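Workshop tips: when a gripper drops or snags cloth

Small bench arms are turning up in home workshops, and laundry sorting is a common first job for them. Cloth is also where most of the trouble starts. The notes below come from a fault on our Gradon arm, which closed on a basket wall in the middle of a run and kept pulling. The basket tipped, the arm stalled, and the controller locked out with error 17.

Stop first. Press the stop button before you reach in, even if the arm looks still. A stalled motor can let go all at once when the load comes off. Our arm moved 4 inches when the basket came free, enough to pinch a hand.

Switch off at the wall, then open the fingers by the manual release. Don't pry them apart with a screwdriver. Work the cloth out sideways, and if it won't come, cut the cloth. 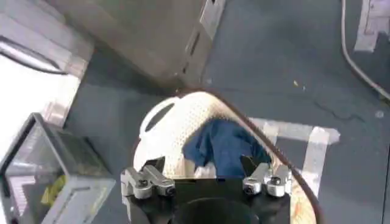 Photo: Pastside Workshop Notes

A perforated basket is light and easy to see into, but it has its own problems. Fingertips can catch in the holes, and a handle opening in the side wall is a good place for a finger to hook. Keep the pick point well inside the rim. Cloth bunched against the wall, like the blue piece here, is the hardest pick. Push it to the middle by hand before you start.

Mark the basket's place on the floor with tape and check it before every run. Ours had crept over a few days and the arm was still going to the old spot. Replace tape when the edges wear.

Look at cables next. Any cable that crosses the floor near the work should be clipped down or moved back. Clear containers are easy to overlook, so move those out of reach of the arm too.

Check the bolts on the fingers after any stall. Two of ours had backed off a quarter turn. Tighten them evenly, a little at a time, and run the fingers open and closed 5 times with nothing between them.

Turn the grip force down for cloth. The factory setting on our arm was 249, far more than a shirt needs. Start low and raise it only if the cloth slips.

Before going back to full speed, do one slow run with your hand on the stop button. If the same error comes back, leave the arm off and have the finger drive looked at.

Filed under: Workshop, Safety, Small machines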